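Folding on the bed: a Busmont knit reseller on the part before the sale

Last updated: 2018-03-19 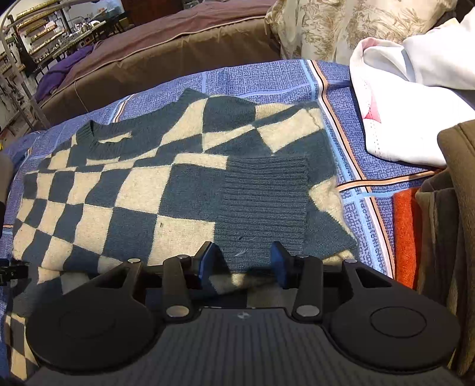 The owner of Haltetti, a secondhand knitwear business in Busmont, does all her folding on a bed. She tried a table for 2 months and went back. "A sweater needs room on every side," she said. Checks are the hardest pattern, in her view. On a teal and cream one like this, the squares bend as soon as the knit does, so she ignores them and works from the neckline and the cuffs. One sleeve goes across the body first. "Then I look at the ribbing. If the cuff is going to shed, you see the fibers there."

She sold 408 pieces last year, most of them through Karham, and stores 300 more at home. Wool is kept apart from cotton. Nothing goes on a hanger.

I asked whether she irons. "No. I fold it again."

Her sister wants her to rent a unit on Bastos Street, where she could keep 1,000 pieces. She has been to see it and found it damp. For now the sweaters stay in the bedroom, and she clears the bed by nine each night.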